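Dish rack

A dish rack, also called a dish drainer or drying rack, is a household item used to hold washed dishes while water runs off them and the remaining moisture evaporates. Most racks stand on a counter beside the sink. Others hang over the sink basin, mount to a wall, or sit inside a cabinet with an open bottom. The term "plate rack" is sometimes used for the same object, although in some regions it refers only to wall-mounted storage with upright dividers.

Design

The basic form is a shallow open basket with a raised floor. Upright prongs, loops or slots hold plates on edge, with a gap between them so that air can pass over both faces. The spacing of the slots limits what a rack can hold. Narrow slots suit flat dinner plates, while bowls need wider spacing or an open section where they can rest at an angle. Cups and glasses are normally placed upside down, either on the floor of the rack or over pegs along its sides. Many racks include a holder for knives, forks and spoons, which may be fixed or may hook onto the rim.

A tray or drainboard is often placed under the rack to collect water. Flat trays must be emptied by hand. Sloped trays have a lip or spout at one end that directs water back into the sink. Some households use a folded towel or an absorbent mat in place of a tray.

Materials

Wire racks are made from steel rod that is bent to shape and welded where the rods cross. Plain steel rusts quickly under kitchen conditions, and so the wire is usually chrome plated or covered with a layer of plastic or vinyl. Coated wire is gentler on glazed dishes, but water can enter where the coating has split, most often at the tips of the prongs and at the feet. Stainless steel racks cost more and generally last longer. Wooden racks, commonly of beech or bamboo, are built from dowels set into two crossed frames that fold flat. Molded plastic racks are light and inexpensive and may discolor with age.

The survey Household Drainers, compiled by Defne Kozan, lists 212 patterns of countertop rack and divides them into 11 groups according to the way the plates are held. The Geker pattern, a one-piece wire basket with a rolled rim, is the oldest group in the survey. The Dolline pattern adds a second level for cups. Kozan treats folding racks as a separate family, a choice questioned by Gwenaël Pons, who places them with the wooden crossed-frame type regardless of material.

Use

Dishes are rinsed before they are placed in the rack so that soap does not dry on the surface. Plates are usually loaded from the back or from one end, with the largest pieces together. Bowls are tilted so that water does not collect in the foot ring. Sharp knives are stored with the blade down or dried by hand. Pots and heavy pans can bend light wire and are often left on a towel beside the rack.
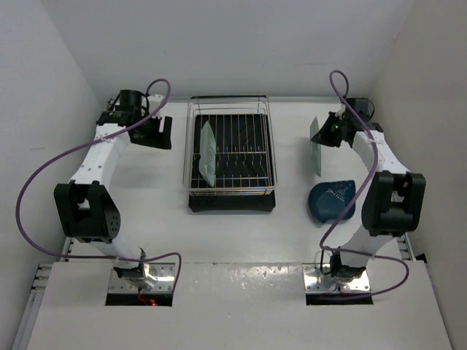
Drying time depends on the temperature and humidity of the room, the shape of the dishes and the space between them. Closely packed bowls hold moisture longest. In many homes the rack also serves as short-term storage, and dishes are taken from it directly for the next meal. Where counter space is limited, a folding or over-sink model may be preferred.

Care

Racks collect mineral deposits and a thin film of soap and food residue, particularly where wires cross and along the underside. Regular washing with hot water and dish soap is generally sufficient. Hard-water scale can be loosened with diluted white vinegar and removed with a small brush. The tray requires more frequent cleaning than the rack, as standing water encourages mold. Wooden racks should be dried fully between uses and may be treated with food-grade mineral oil. Coated wire that has begun to rust can leave brown marks on dishes and countertops, and replacement is usually recommended once bare metal is exposed.

See also

Dishcloth
Dishwashing
Drainboard
Kitchen sink
Plate rail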